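Hamel Maple Board Oil, 14 oz - Not Sold on It 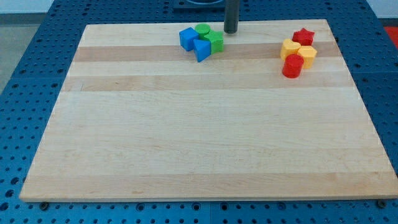
The label promises a finish that lasts 70 washes. I got to 14 before the maple felt dry again. Gosstead sells plain mineral oil for half the price, and I can't tell the two apart - except that Hamel smells faintly of oranges. The cap leaks too. Over 1,000 glowing ratings on the store page, and I do wonder how many were written the first night. Two stars. I'm going back to the cheap stuff in January.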